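Week 5 notes — the snagged cable fault
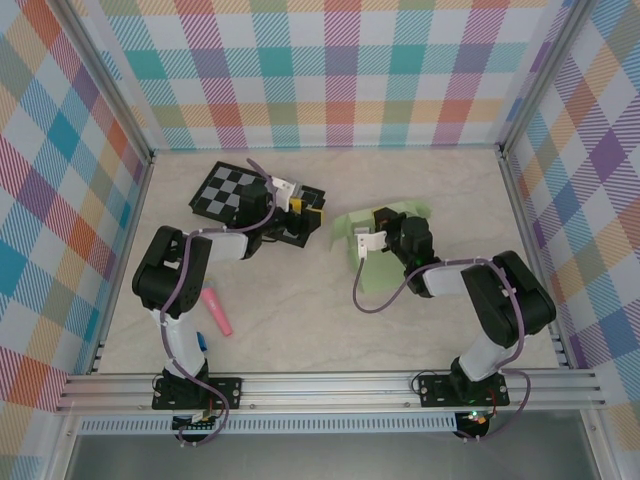

Two-arm cell, right gripper at the green cloth. Note the cable loop hanging from the wrist.

Okay, so this is the fault I promised we'd pull apart! Wilson Cuadros was running cloth folding on a cell like this one when the right arm lifted, the slack cable caught under a fold and the wrist connector popped half out. The arm froze, and the left one kept going for 12 seconds (not great — they share a workspace).

My two gripes: too much slack, and a stop that only halted one arm. Larasati Tambunan's fix was to clip the cable closer to the wrist and link both stops.

Before the lab, check your cable's full travel by hand, power off. Bring your fault tree, one page, grey pencil is fine.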